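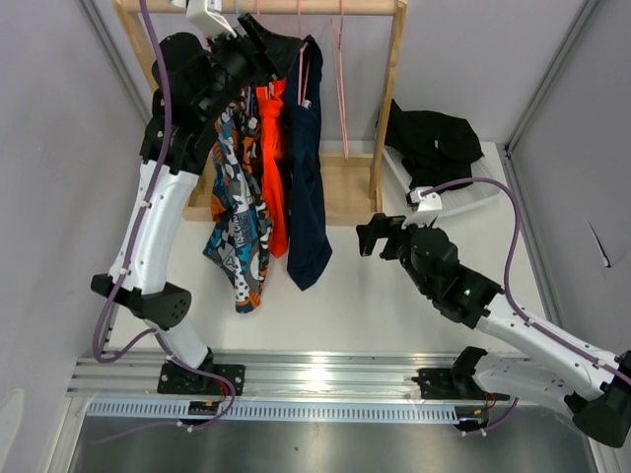

Photo: Lirkside Automation Teaching Lab. Course use permitted with credit.

Planning and Paying for a Small Robot Cell
Handout for Unit 4, Equipment Budgets
Revised December 15, 2023

Welcome back, everyone. In the last unit we talked about how to decide whether a job is worth handing to a machine at all, and I know several of you left with more doubts than you came in with, which I take as a good sign. This time we are going to pretend that the decision has been made, that somebody upstairs has said yes, and that you are the one who has to turn that yes into a purchase plan. It is a happy moment and a slightly frightening one, and I'd like you to meet it with a pencil in your hand.

We will work through one kind of cell the whole way, the two-arm garment cell, and I'd like you to keep the photo at the top of the handout nearby while you read. I'm fond of it as a teaching case because cloth is a humbling material. A metal bracket sits where you put it and keeps its shape. A shirt does neither, and much of what you end up spending in a project like this goes to living with that fact.

1. Start with the work, then draw the box

When people new to this write a budget, the first line is nearly always "robot arm," with a price next to it. I understand why! It's the exciting part, and it has a catalog page. But please put it further down your sheet. The first thing on the page should be a plain sentence that says what goes in, what is done to it, and where it comes out.

For our case the sentence might read: "Garments are moved between a hanging rack and a flat tray." Short as it is, that sentence already tells you a good deal. You need something to hang things from, something to lay things on, and enough open space between the two for an arm carrying a piece of cloth that dangles. Look at the navy garment in the photo, which hangs low enough to reach the platform. If you had sized your rack around a pair of shorts you would have been in trouble by lunchtime.

So measure your longest item first, and hang it. Do this with a broomstick and two chairs if you have to. Then add the height of the gripper above the bar, and then some room for the arm to get up there without folding itself into a knot. Only after that should you draw the walls.

2. One arm or two?

This is the question that moves the total more than any other, so I want to spend a little time on it. A second arm means a second arm, naturally, but it also means a second gripper, a second mount, a second set of cables and a second set of spares, and a fair amount of extra setup time on top. A good rule for your worksheet is to never enter a second arm on one line. Enter it on five or six.

What do you get for the money? With cloth, quite a lot. One hand can hold while the other opens, smooths or guides. In the photo the left gripper is up at the top of the hanging clothes, and the right one waits open, lower down beside them. Think about how you take a shirt off a hanger yourself. You can do it one-handed with a coffee in the other hand, but you do it badly and the hanger usually ends up on the floor.

If your budget will only carry one arm this year, there is a middle road: buy the rail and the platform wide enough for two, leave the second position empty, and run the power for it now. Opening up a finished cell later costs you twice, once for the parts and once for the days you lose.

3. The unglamorous column

I ask every class to keep a separate column for the things that don't appear in anyone's brochure. Go back to the photo and look low down. There's the aluminum rail that both arms are mounted on, with a slotted cable tray in front of it, and there are two little electronics boards with their wires. Follow the purple cable along either arm and you'll see how far it has to travel. Every bit of that was bought or made, and then fitted by a person whose hours belong in the plan too.

Your own column should probably include the following, and I'm sure you will think of more:

Rail or other mounting frame, with end plates and hardware
Base plates for each arm
Cable, with slack for the full reach of the arm, plus clips
Cable tray or duct
Power supplies and a place to put them
Platform surface
Side and back walls
Rack, hangers, trays and other holding pieces
Lighting
Emergency stop and guarding, as your site rules require
Delivery and unpacking
Fitting and wiring hours

A word about cable. It bends every time the arm moves, and it will wear. Buy the kind meant for moving machinery, leave generous loops at the joints, and put a spare set in the first order. The spare will feel like waste on the day you sign for it, and I promise the feeling passes.

Walls deserve a kind word as well. Plain, pale walls are cheap, and if you plan to use cameras they give you a quiet background to see cloth against. Choose a matte finish if you can get one. Do think about your darkest and lightest items together, though. A white tray under a black garment, like the one in the photo, gives you an easy contrast. A white shirt on that same tray would be another matter, and it may be worth pricing a second tray in a darker color.

4. A worked budget for the fixtures

Let's do a small one together. Suppose your class team has been given $1090 for fixtures only, with arms, grippers and electronics covered by another account. (This is the figure from the October exercise, so some of you will have notes already.) The first quote to come in is from Bedum, for the rail and mounting hardware, at $246 per section, and you need two sections.

Two rail sections: $492
Left for everything else: $598

It's a nice simple subtraction, and it is also where most teams relax too soon. Out of that $598 you still need a platform, walls, a rack, trays and hangers, and you haven't yet set aside anything for mistakes. I'd like you to take your contingency out next, before the platform, before anything. If you leave it until the end it will always be whatever is left over, and what's left over is usually nothing.

For the rack, please resist the urge to have something specially made in the first round. A simple light wooden rack is easy to cut, easy to drill and easy to replace when you find out the bar wants to be higher. The same goes for hangers. Price a pack of 16 even if you expect to use four at a time, and check that they all come from the same pack, with the same hook and the same width. A hanger that is a touch wider than its neighbors can upset a taught position, and then you will spend an afternoon blaming the software.

5. Test garments are equipment

I'm giving this its own section because it was missing from every plan but one last term. The clothes you practice on are part of the cell. They need a budget line, a storage box and a label.

Buy a mixed lot. You want long and short, dark and bright, plain and printed. The rack in the photo has patterned shorts in teal, white, black and orange at one end, then something bright orange-red, then the navy piece, and there's a crumpled black garment over on the tray. That's a nice spread for a small rack. A row of identical white T-shirts will make your early results look wonderful and teach you very little about the day a customer sends you a bathrobe.

For the course exercise, plan on 19 garments, and write down the size, fabric and color of each. Cloth changes with handling and washing, so plan to replace the set now and then, and keep the old list so you can match it closely.

6. Asking for quotes

You will be asking three suppliers for prices in the exercise: Bedum for rail and framing, Ostby for grippers and fingers, and MacAulay for cable and panels. Write to each one in the same shape. Give the sentence about the work from section 1, the longest and heaviest item you'll handle, the drawing with real measurements, the date you need delivery, and the name of one person who can answer questions.

Then ask these, every time:

What is included in the price, and what do other customers usually have to add?
How long is delivery today, and how long was it six months ago?
Which parts wear, and what does a spare cost?
Can we borrow or rent one before we buy?
Who picks up the phone when it stops?

That fourth question is the one students feel shy about. Please ask it anyway. A gripper that handles denim beautifully may not be able to pick up a silk scarf, and a week with a loaner on your own bench will tell you more than the data sheet can. If the supplier says no, ask whether you may send them a box of your garments to try.

7. Spreading the purchase out

You don't have to buy everything at once, and in a first project I would rather you didn't. Order the frame, rail and platform first, and put the rack on it. Stand in front of it and act out the work with your own two hands, slowly, a dozen times. You'll move the rack. You'll move the tray as well, probably further out than you drew it. Arms and grippers come next, then the walls once you're sure about reach, and the nicer trays and custom bits last of all.

For next session

Bring a one-page fixture budget that stays within $1090, contingency included, and a drawing with the longest garment marked on it. Add a short paragraph on whether you would buy one arm or two, and what you'd put in place now if the second has to wait. Handwritten is fine with me, as long as I can read the numbers. Quote forms for all three suppliers are in the folder by the lab door.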